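Beltik Two-Rail Garment Rack

I sell a lot of racks through my little Zastonport shop, and this is the one I ended up keeping for my own laundry room. It's plain steel, two rails, one set back a bit higher than the other, with slanted legs and short braces at the side so it doesn't sway when you grab something in a hurry (I do, every morning).

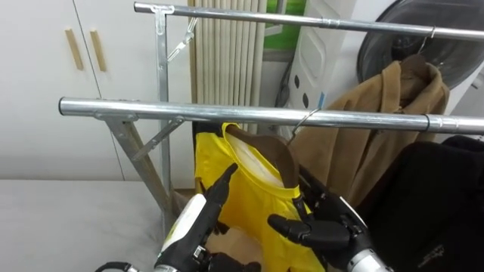

Yellow vest on the lower rail, camel coat on the upper one.

I like having the 2 rails more than I expected! Long coats go on the back, short stuff goes up front where I can reach it - sleeveless tops, kids' things, whatever needs to hang for a day. Ordinary hangers fit fine, wood or wire. My friend Korkor Abubakari has hers in a hallway and loads it with over 26 shirts at a time, which is braver than I am.
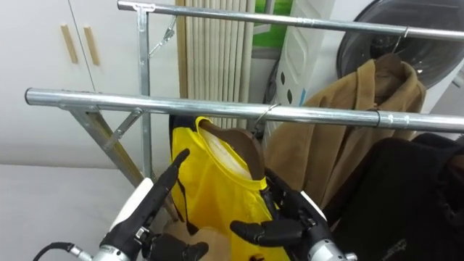 Putting it together took me one cup of coffee. Tighten the joints by hand first, stand it up straight, then go around again with the wrench. Wipe the rails with a soft cloth now and then, and skip the scouring pads.

Next batch comes in March. Ask for Brenda Furnival if you want one held - that's me.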